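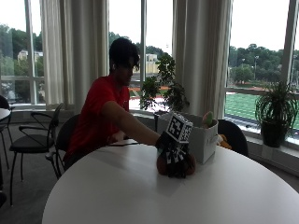

The round table with the black chairs, toy box on the far side

Home Forums Tables and Seating New posts Search

Round white table in a shared room — keep it or change to rectangular?

lindenkorb
Good evening to all. I have a question about a table and I hope this is the correct section.

We have a club room in Drondedholm where people play board games in the evening and where children come with their parents in the afternoon. The big round table in it is white with a smooth top, and it has four black chairs. The table is 112 cm across. I bought it from Livileo in March and most members like it. Now one part of the group wants to replace it with two rectangular tables, which could be pushed against the wall.

My problem with the round one is the middle. When the box with the plush toys stands near the far edge, a person must stretch the whole arm to get at anything in front of it. Small people cannot do it from the chair. On the other side, everybody sees everybody, and there are no corners at the height of a child's head.

What would you do? The room has grey carpet and there are also other white tables in it, so the style should stay similar.

tavolino_q
Keep it. We had the same discussion in our library and we changed to rectangular. After the change the people at the two ends did not speak with each other any more. I regret it until today.

For the middle: put the box on a chair, not on the table. Then the toys are lower and the children can reach in by themselves.

Nachtfalter7
I do not agree with the chair. A chair with a box on it is a lost chair, and he has only four. Also the box will fall down the first time somebody pulls at a toy.

I vote for rectangular. A round table needs free space on all sides, and in a small room you pay for this every day. With two rectangular ones you can make one long table for a big game and separate them again afterwards.

lindenkorb
Thank you both. The room is not very small, I forgot to say this. There is a free way on all sides of the table, only on the left it becomes narrow when the chairs are pulled out toward the next table.

marmeladenbrot
Which chairs are these? The one on the left with the curved metal armrests looks comfortable, but I wonder if the armrests go under the top. With ours they do not, and then you always sit too far away. Maybe your reaching problem is in reality a chair problem!

lindenkorb
That is a very good point and I went to measure it this morning. The armrests touch the edge of the table before the knees are under it. If I sit with my stomach at the edge I win almost a hand of distance.

Nachtfalter7
Then sell the chairs and buy some without arms. But I still say rectangular.

tavolino_q
For older visitors the armrests are important, please do not remove all of them. My mother cannot stand up without. Two with and two without would be my suggestion.

kvist_og_bord
What about a turning plate in the middle? Oltmanns makes a low one in white, and Nusura has a similar one, a little higher. We use the Oltmanns for cards and dice. The open box could stand on it too, if the sides are not too wide at the top. You turn it and the toys come to you.

Nachtfalter7
With children, a turning plate becomes a carousel. I give the toys one afternoon before they are all on the carpet.

kvist_og_bord
Ours survived seven months with two small children. It is heavy and turns slowly. I admit that the plush animals sometimes fly, but they are plush, so nothing breaks.

marmeladenbrot
One more thing about the white top. Does it show marks? Ours became grey where the arms lie, and only a soft cloth with a little dish soap helped. Do not use the rough side of the sponge.

lindenkorb
A little, yes, mostly at the edge. I will try the soap.

So I have decided for the moment: the round table stays, I will try the turning plate from Oltmanns, and I will ask if we can exchange two of the chairs. I will write again when the plate has arrived.

Nachtfalter7
Fine — but measure the box before you order.

Related threads
Armrests and table height, which gap is enough?
Soft toys in an open box or with a lid? (2,327 views)
Cleaning a white table top without scratches (more than 2,600 views)
Black chairs on grey carpet, felt pads yes or no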